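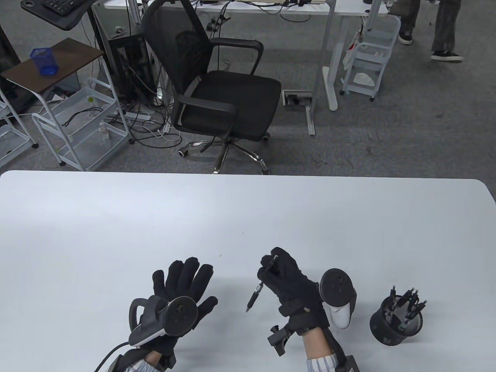 *Black ballpoint pens and their mesh holder on a white table.*

The office manager at Skotamari has ordered the pens for six years, and she keeps them in the same kind of holder on nearly every table in the open room: black wire mesh, round, no lid.

"People think pens are free," she says. "They're cheap. You still have to order them, and you still have to find them at the end of the day."

We talked for an hour in June for this series on how shared workplaces handle small supplies. She asked that her name be left out. Her last order, placed through a supplier called Drutora, was for 483 pens, all black ballpoints with a clip. She used to buy blue as well and stopped when the blue ones sat in the drawer.

"I bought a nicer one from Yagi once, a box of 20," she says. "They were gone by Friday. The plain ones stay around longer."

The rule for the tables is short. Pens go back in the holder, and the holder goes toward the side of the table, where an elbow won't hit it. The middle is for whatever you are working on. She doesn't mind pens lying out while somebody is at the table. She minds them at six in the evening.

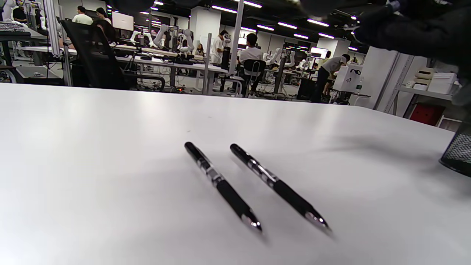 *Two pens out on the tabletop, with the workbenches and desks behind.*

I asked why she chose mesh. She had solid plastic cups before, and dust and eraser crumbs collected in the bottom until somebody turned them over. Mesh lets her see whether a holder is full from across the room. The drawback is weight.

"Put five or six pens in and they all lean the same way, and the whole thing wants to go over," she says. "I tell people to spread them out. They don't."

She prefers pens stored tip down, with the clips up, so you can take one without getting ink on your fingers. She also wants white tabletops kept plain. No mats, no taped notes. A black pen on a white table is easy to spot, and so is an ink mark. For ink she uses rubbing alcohol on a paper towel, then a damp cloth. Old marks take two tries.

The tables are the easy part of her round. The benches take longer, with keyboards and paper sharing the same surface. She won't move a sheet of paper on a bench, even one with nothing on it.

"I moved a blank page once and somebody had been saving it for a label," she says. "Now I lift it, wipe, and put it back at the same angle."

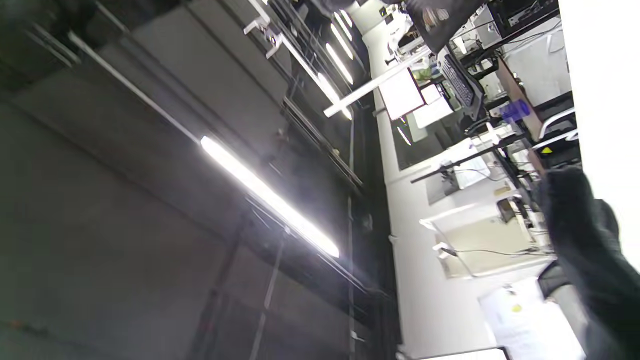 *Ceiling lights over the room, and a bench with a keyboard and paper.*

Good light helps with the evening check. She walks the long side of the room first, then comes back between the desks and looks under the chairs. Pens roll, and the gray carpet hides them better than you would expect. The ones she finds go into a tray from Kikareo by her desk. On Monday she tests each one on scrap paper and throws out the dry ones.

Her supply budget for the year is $3116, and that covers paper, tape and wipes too. She has not asked for more.

"Give me ten minutes at the end of the day and I can keep up with it," she says. "If I skip two days, I'm on my knees under the desks."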